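Siroveck hand-held gripper pair
Sold as a set, with head mount

Hello! I'm the one who packs these and answers the emails, so I thought I'd write the page myself. If you've bought from us before you'll know the old version, and you can skip to the bit on what's changed.

The Siroveck is a pair of grippers you hold in your hands and use to do everyday jobs while they record what you're doing. You pick things up, put them down, shift them along a table, and each go gets saved as an example your learning system can train from. No arm needed on the day. You can take the pair to a kitchen, a shop or a friend's front room and come home with a card full of examples, and for me that's the whole joy of it (I once did a week of this with a full-size arm in a van and I'm not keen to do it again).

What's in the box

2 grippers, left and right
Marker cubes, already fitted
Head mount with padded band
Charging lead and a spare
2 memory cards
Carry case
A printed card with the start-up steps on it, which Kálmán Csonka drew for us and which is much better than my typed one

How it feels to use

A bit odd for the first ten minutes, then fine. Your fingers want to do the job themselves and you have to let the gripper do it. I tell people to start with something they'd be happy to drop. A sponge is good. After that, move on to awkward shapes, as that's where the useful examples come from: handles, lids, things with leaves sticking out.

We took the current pair out to Fledmont in August to try them with several people going at once in one big open room. I'd been a bit nervous about that, as the older cubes got muddled if two people worked near each other. I spent most of my time at the long table, where the job was a plant with pretend flowers in a cream pot with "Life" on it in red. It's a lovely fiddly thing to go for, all leaves and blossoms at the top and round underneath. One gripper reaches in for the plant and you can see both of its cubes, one up by the wrist and the other down near the table.

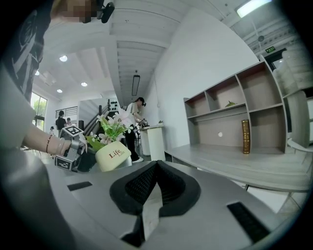
What's changed since the last version

The padding is new. People kept telling me the old shape dug in after an hour, and they were right.

The cubes now come off with one screw, so you can swap a scratched one without posting the whole gripper back to me.

Each gripper weighs 356 grams. I know some of you will compare that with the Kunia pair, which is lighter. I've used the Kunia and I like it! I just find a little weight steadies my hand when I'm putting something down gently.

Recording runs for 190 minutes on a full charge. You'll want a break well before that.

Getting good examples

Vary the start. Turn the object round, push it a bit further away, come at it from the other side. I've been sent sets where the same mug sits on the same spot every single time, and then the poor machine falls to bits when the mug moves.

Keep the cubes where they can be seen. Long sleeves are the usual trouble, so push them up before you start.

Keep your fumbles, but mark them. There's a button under the thumb for it. Some people bin every go that went wrong and others train on the lot. I'd hang on to them until you know which sort you are.

Do short runs. I like 19 goes at one job and then a change, mostly from habit (it's how many lines fit on my notepad).

Will it work with my software?

If it reads the Rengifo layout, yes, straight off the card. If not, there's a small converter on the downloads page, and it runs on a fairly old laptop. Mine is proof. Email me if it throws up an error and please paste in the whole message, even the boring lines.

Can I buy just one gripper?

You can, though you'll need to ask, as the shop only lists pairs. Say whether you want the left or the right. Plenty of jobs need only one hand, and you can add the other later and pair it yourself with the steps on the card.

Postage and returns

Orders go out in the carry case inside a plain brown box. If you don't get on with them, send them back with the cubes still on and I'll refund you once they've arrived. Please take your memory cards out first. I have quite a collection of other people's now.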